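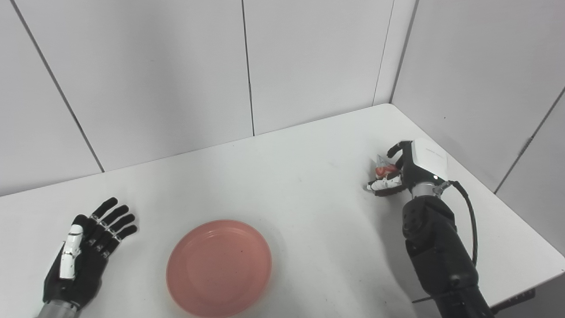

1/ Things I learned eating dinner alone for a month (a thread, because my group chat muted me)

2/ Some background! I moved to Hostovstead in March for a job at Cellholm. New town, new apartment, zero friends within driving distance. Back home I ate with other people pretty much every night, so the first week was cereal over the sink. All seven nights. Not proud.

3/ So I made one rule. Food goes on a plate and I sit down with it. Doesn't matter if it's toast. I can't tell you how much better toast is when you're sitting down.

4/ Recipes are written for families of giants. I made a lentil soup that "serves 4" and was still eating it the next Friday. Now I cut everything in half and freeze half of that.

5/ Best grocery find: Gowda, the little market behind the post office. They'll sell you ONE carrot. One! They'll also cut a cabbage in quarters if you ask nicely, and the lady at the register now asks what I'm making.

6/ I spent roughly $195 on groceries for the whole month, which is way less than my old takeout habit (I looked at the old total once and closed the app).

7/ Somebody's going to ask, so yes, I tried eating with no phone. Lasted 9 minutes. I do the radio now. There's a call-in gardening show at 6 and I have very strong opinions about tomatoes for a person with no yard.

8/ I did go out by myself once, to Cilik, the dumpling place by the river. Sat at the counter, brought a book, didn't read a page of it. Get the pork and chive. Get the cucumber thing too.

9/ Anyway, tonight is eggs and rice with way too much chili oil. Tell me your best dinner for one, I need ideas that aren't soup!!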